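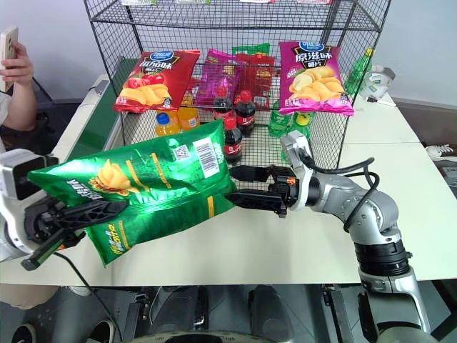
Life › Food › Interviews

The man who has eaten 1,594 flavours of crisp and would like you to ask him something else

451 shares · Comments

He keeps the records in a ledger, a proper one with a red spine, and he has asked me not to print his name. His employer thinks he spends his evenings running. "I did run," he says. "I ran in 2009. I didn't care for it."

We meet in the café at Davari, a garden centre that has given up most of its plants in favour of scented candles. He orders soup. I had hoped he might order crisps, and he can tell.

The ledger began on a ferry to Ernska, where the only food left on board was a bag of something pickled. "I thought, I should write this down, in case I'm ill and they need to know." He wasn't ill. He gave it a six. He has since logged every flavour he has met, with a mark out of ten and a short remark. I am allowed to read one page. The remarks include "vinegar, but sorry about it" and "like licking a nice shed".

What makes a ten? He puts down his spoon. "There are two tens. One was discontinued and one I think I was just very hungry."

He has firm views on abroad. Tomato, he says, is a flavour the British have never trusted, and we are the poorer for it. "We'll put prawn cocktail on a potato and keep a straight face, but a tomato is going too far." He is softer on plain. Any maker can hide behind paprika, in his opinion, and he always buys the original flavour first, the way some people try a pub's bitter before committing to the pie.

Clurar, a small firm that makes crisps in a former laundry, once asked him to judge a new line. They were expecting praise. "I told them the beetroot one tasted of a school trip. They thanked me and stopped answering emails." The beetroot is still on sale. He buys it, he admits, most weeks.

The target is 2,000, by way of Makori, where he has been told there is a shop with an entire back room of snacks. His wife is coming along for the birds. She doesn't eat crisps. "She says they're loud," he tells me, with the air of a man who has lost this argument in several countries.

And after that? Will there be a push for 3,000?

"I'd be seventy-odd," he says. "I might move on to biscuits."

He finishes the soup. I ask for a mark, and he says six, then asks whether I'm going to eat my bread.

Comments (3)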